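Van Rooij laundry basket, plastic, two months of use

Bought through Plillance as a replacement for a Tornurar that split at the handle. Empty weight on my kitchen scale is 1,659 g, heavier than I expected for the size. The perforated sides let air through, and the rim takes a full load of towels without flexing much.

Clearance is good -- it sits on the floor in front of a front loader, under the door.

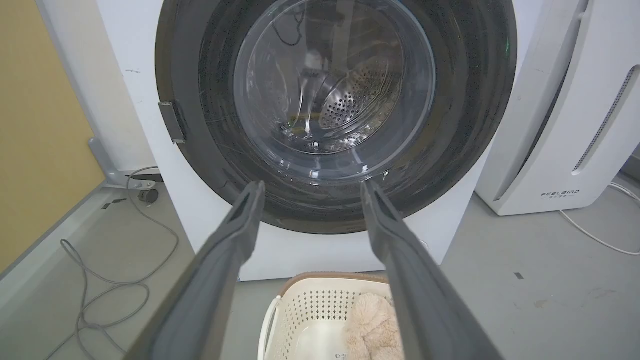
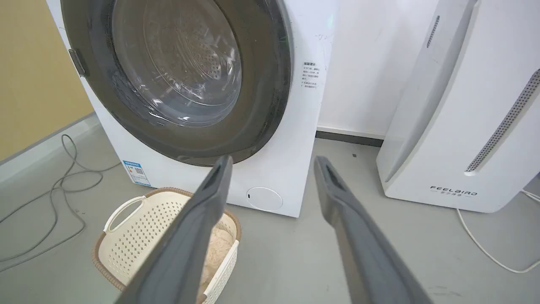

Lint collects in the perforations and needs a brush every 2 weeks. Four out of five.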